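Dresby to Collect Old Kitchen Appliances From the Curb

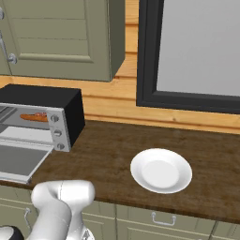
A toaster oven on a kitchen counter. Small countertop appliances are covered by the new pickup.

Households in Dresby will be able to leave broken kitchen appliances at the curb starting in May, under a pickup plan approved by the town council.

The service covers toasters, toaster ovens, kettles, coffee makers, blenders and similar items with a plug. Until now residents have had to drive them to the transfer station in Rirnthorpe, which stopped taking walk-in drop-offs last fall.

Each household can put out up to 4 items per pickup. They should go next to the recycling cart, not inside it, with cords wrapped and taped. Crumb trays should be emptied and any glass parts that have come off should be bagged separately. Microwaves are accepted. Refrigerators, window air conditioners and anything containing a loose battery are not.

Pickups will take place every 2 months on the regular recycling route. Trucks start at 7 a.m., and items should not be left out overnight if rain is expected.

The work will be done by Mészáros Recycling under a contract that runs for 3 years. The company will sort the appliances at its yard in Rirnthorpe and strip out wire, steel and circuit boards for resale. The town will get a share of the scrap value, to be put toward the cost of the route.

Brenda Stockdale, the town's public works director, told the council that 600 households had asked for curbside pickup in a survey mailed with the winter water bills.

"A lot of this stuff ends up in the regular trash, and we pay by the ton for that," Stockdale said. "People would call and ask where to take a dead toaster, and we had to send them out of town."

There is no added charge for homes already on the recycling route. Apartment buildings with shared dumpsters are not included for now. Managers who want a pickup can call the public works office to ask about a separate bin.

A printed schedule will go out with the next water bill.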